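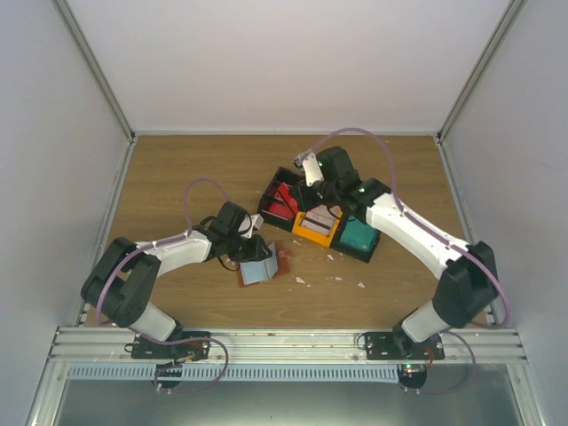 A tabletop with a horizontal wood-grain finish in warm brown tones.

ERNDALE – Zukura, the maker of wood-grain surfaces for homes and small offices, will open its first regional showroom in Erndale this September. The showroom takes over the former Tedesco furniture store on the market square and will carry the company's full range of tabletops, counters and shelving.

The opening follows a supply agreement with Drollex, which will handle storage and delivery for the region. Orders placed in Erndale will be delivered within 10 working days. Customers in the town have until now had to order by catalog, with samples sent by mail.

The showroom will display 714 combinations of finish, edge and size. Visitors may borrow up to four sample boards at a time, free of charge, and compare them at home in their own light before placing an order. Warm brown finishes remain the company's best sellers, and several new shades will be shown for the first time at the opening.

Zukura will employ nine people at the site, most of them formerly with Tedesco. Existing Tedesco warranties on tables and desks will be honored in full – customers should bring their original receipt to the service counter.

The showroom will be open Monday through Saturday from 10 a.m., with late hours on Wednesday. Parking is available behind the building, with the entrance on the north side of the square.

Trade customers may request an account form at the front desk or through the Zukura press and customer office.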